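News > Newsletter > Kitchen corner

Sorting out the drawers

I moved into the flat on Strebel Street in May and I'm only now getting round to the kitchen drawers, which tells you how I spent the summer so far (mostly in the garden, mostly eating crisps). The big drawer had got to the point where it wouldn't shut. I pulled the lot out on Saturday and found 3 potato peelers, a bicycle key and a takeaway menu for a place that closed years ago!

Jarlath Noonan swears by baskets. He says dividers never fit and you end up shoving things over the top of them anyway, whereas a basket can come out, get a rinse and go back in. I've come round to his way of thinking – cutlery in one, wooden spoons in another, and one left over for the odd bits.
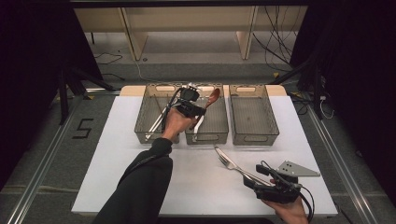 Swaps and giveaways

Hnat Symonenko has 8 jam jars with lids going spare, and a bread tin he says is too long for his oven. Ring him after six, he's on earlies. I've got those peelers, obviously, and a garlic press I've used once.

Still wanted: a decent colander, and somebody's plum chutney recipe. Mine came out like glue last year and I'd like another go before the plums are over – notes through my door please, number 128, the one with the green bin.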